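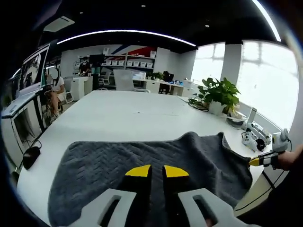 Water hardness and towel wear: results from the Dredwood wash trial

Members who run guest houses or small salons have asked why cotton towels bought in the same batch last longer at some sites than at others. The wash trial at Dredwood closed in April and the main results are set out in this item. The full tables are held at the office and can be sent on request.

The trial compared two supplies. The Dredwood site draws mains water with a hardness of 247 mg/l, measured as calcium carbonate. The Limeck site has a softener fitted on the incoming main, which brings the figure down to below 60 mg/l. Both sites used the same model of washer, the same powder and the same load weight. All towels were plain dyed cotton supplied by Akgül, in a single weight, and were washed once before the trial to remove finish from the mill.

Each towel went through 100 cycles at 60 degrees, followed by tumble drying on the medium setting. Samples were taken out at intervals and tested for absorbency, stiffness, weight and colour.

Absorbency fell at both sites over the first few washes and then levelled off. At Limeck it stayed level to the end. At Dredwood it began to fall again in the second half of the trial, and the towels gained weight over the same period. Rinsing a sample in dilute citric acid brought the weight most of the way back, which points to mineral deposit in the pile. The acid rinse did not restore the loops that had broken by then.

Stiffness followed the same pattern. Stiff loops break more easily in the dryer, and more lint was collected from the filter at Dredwood in the later cycles. Dark shades also took on a greyish cast there. Under magnification the dye itself had changed little, and most of the cast came off with the acid rinse.

Sibel Soylu, who ran the tests, makes the following recommendations for sites on hard water.

Set the powder dose for the measured hardness of the supply. The dose printed for soft water leaves too little builder in the wash and more deposit on the cloth. Hardness figures can be had from the water supplier by postcode.

Do not use fabric softener on towels. It coats the fibre and reduces absorbency further. A citric acid rinse every tenth wash gave a better hand in the side tests, but check the washer manual first, as some door seals are not rated for acid.

Spin at 1000 rpm or above. Less water left in the towel means less dissolved mineral left behind when it dries, and a shorter time in the dryer.

Leave a third of the drum empty. Overloaded drums rinsed poorly at both sites.

The trial did not cover linen, microfibre or cotton blends, and the results should not be applied to them. A second trial using line drying is planned at Laltov, where the supply is moderately hard. Sites willing to lend a washer for it should contact the office with the model number and the age of the machine.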